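The planner that kept changing its mind

I promised a few of you a post on the task planner back in December, and then the task planner and I had a falling out, so you're getting it now. Put a kettle on, because I have never managed to write one of these short and I don't expect to start today.

The project is called Fadumach (Cyrill Ruchti picked the name and has refused to tell any of us where it comes from). The job is sorting by color with two arms. Blocks go into open bins, one color to a bin, and the arms have to share the table without getting in each other's way. If you've read this blog for a while you know I spent most of my working life on single arms bolted to things, and I came into this with the cheerful idea that two arms would be like one arm, only with more typing. Oh dear.

The first version of the planner was greedy. Every time the perception code handed over a fresh list of blocks, the planner picked the cheapest block for each arm and sent it off. It took an afternoon to write and it looked wonderful on the bench for a little while. Then we started putting the blocks close together, touching each other, the way anyone's kid would leave them, and the whole thing got the jitters. An arm would start toward one block, the list would refresh, the cheapest block would now be the neighbor, and the arm would swing over to that one instead. Then back again. I watched it do this over a pair of red blocks for so long that Dilani Cassim came by, looked, and asked if I was testing the bearings.

My first theory was that the cost function was too flat, so I spent far too many evenings fiddling with weights. Dilani's theory was that the blocks didn't have stable names, and of course she was right. Our segmentation was giving us good outlines, but every refresh numbered them from scratch, and when two blocks of the same color touched, they would sometimes come back as one big block and sometimes as two. The planner thought it was looking at a brand new table every time.

So we put a small tracker in between. It holds on to each block from one refresh to the next, and it won't believe in a split or a merge until it has seen the same answer 3 times in a row. Once an arm has committed to a block, it keeps that block until the grasp is done or has clearly failed. There's a timeout as well, 400 milliseconds, for the case where a gripper is hovering over a block and hiding it from the camera. I wanted it longer, Dilani wanted it shorter, and we settled on a number neither of us loves.

The other half of the work was sharing the space. We had been treating the table like a road with a line down the middle, left arm on the left, right arm on the right, and that falls apart as soon as a block on one side belongs in a bin on the other. What we do now is reserve space for the whole motion, approach and lift and carry, and the second arm plans around whatever has already been reserved. Liudmyla Holovko wrote that part over one very long weekend and it is lovely code, much tidier than mine. It's also slow when both arms want the same bin, and we know it.

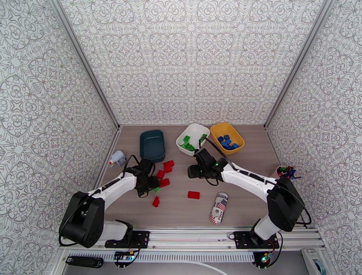 Green and blue in their bins, the reds still out on the table, and one green piece tucked in by the left gripper.

A layout like that is my favorite kind of test now, with the reds bunched up near the left arm and a flat one off by itself in front of the right. The old planner would have dithered over that cluster until lunch. And a green piece just below a red one is just what the tracker is for, since color is the one thing it never lets a merge cross.

I also finally wrote a replay tool, which I should have done at the very start. It takes a logged run and steps the planner through it with no arms involved, so I can change a weight and see what it would have chosen at every refresh. We have 43 logged runs in there so far. The newest planner gets stuck on 9 of them, mostly with both arms politely waiting for each other, and Liudmyla has a branch with a tie-breaker that I haven't had time to read properly - sorry, Liudmyla, it's next on my list.

If any of you have dealt with this kind of standoff, please leave a comment. Njål Lie already wrote in to suggest flipping a coin, and I'm going to try that first.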